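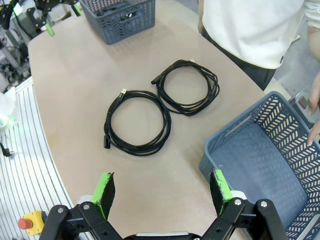 Algorithms and Data Structures > Graphs

Dijkstra returns wrong distances after switching to a lazy heap

oteo_k
2023-08-05
I maintain the routing part of Flondivstead. Until February it used an indexed binary heap with decrease-key. I replaced that with an ordinary heap that allows duplicate entries, and stale entries are skipped on pop by checking a visited flag. The code got a good deal shorter.

On the Mindham graph (3,132 nodes, all weights positive) the new version disagrees with the old one on 431 nodes. The new distance is always the larger of the two. On small grid graphs both versions agree. The old version matches Bellman-Ford everywhere, so I trust it.

The heap stores node ids only. The comparator looks up dist[a] and dist[b]. The relax step is:

if dist[u] + w < dist[v]: dist[v] = dist[u] + w; push(v)

What am I missing?

hollis_b
Overflow? If dist is 32-bit and you initialize to INT_MAX, adding w wraps.

oteo_k
dist is 64-bit, and I only relax from popped nodes, which always have a finite distance.

Afridi
Your comparator reads mutable state. When v is already in the heap and you lower dist[v], the key of the existing entry changes in place and nothing sifts it up. The heap invariant is broken at that position. Pushing a second copy of v doesn't repair the first one. The new copy sifts up only until it meets a parent that is no larger, and if it meets the old copy, the keys are equal and it stops there. Now v is sitting below nodes with larger distances.

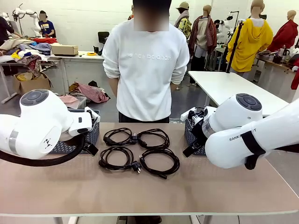
After that the pop order is not sorted by distance, and the visited flag turns a wrong order into a wrong answer. A node popped too early is marked visited and its neighbors are relaxed from the larger value. When the shorter path shows up later, the node isn't expanded again.

Store the pair (distance at time of push, node) and compare on the first field only. Entries are then immutable and the invariant holds.

oteo_k
That explains why it never shows on the grids. With unit weights a distance never gets lowered after the first push.

Afridi
Correct. You need at least one real improvement to a node that is still queued.

grubb_line
Or put the indexed heap back. It was correct, it holds at most V entries, and the lazy heap can hold up to E. I don't see what was gained by removing it.

Afridi
log E is at most 2 log V on a simple graph, so the asymptotic bound is the same. In practice the position array costs you a write on every swap, and on sparse graphs there are few duplicates. Lazy is usually the faster one.

grubb_line
"Usually" depends on the graph. On dense inputs with many improvements per node the duplicates dominate the heap. I have measured this on complete graphs with random weights and the indexed version won.

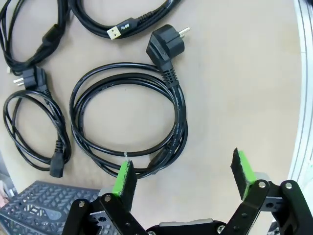

I would also question the memory argument. The pair version stores a distance in every entry, duplicates included. The indexed version stores a node id per entry plus one position array. For anyone running several queries in parallel that adds up.

Cornel Buzatu
You are arguing about different inputs. Road networks have low average degree and Afridi's claim holds there. Complete graphs should use the array version of Dijkstra anyway, with a linear scan for the minimum, O(V^2) and no heap at all.

grubb_line
Fine for complete graphs. There is plenty of territory between the two.

oteo_k
Changed the entries to pairs. All distances now match Bellman-Ford on Mindham. Full test set: 300 ms with the indexed heap, 70 ms with pairs. I replaced the visited flag with "if d > dist[v], skip" at the same time.

grubb_line
That is a bigger gap than a heap swap should give. Was the indexed version bounds-checking the position array? Build both with the same flags before you publish the number.

oteo_k
It was a debug build of the old library. Will rerun.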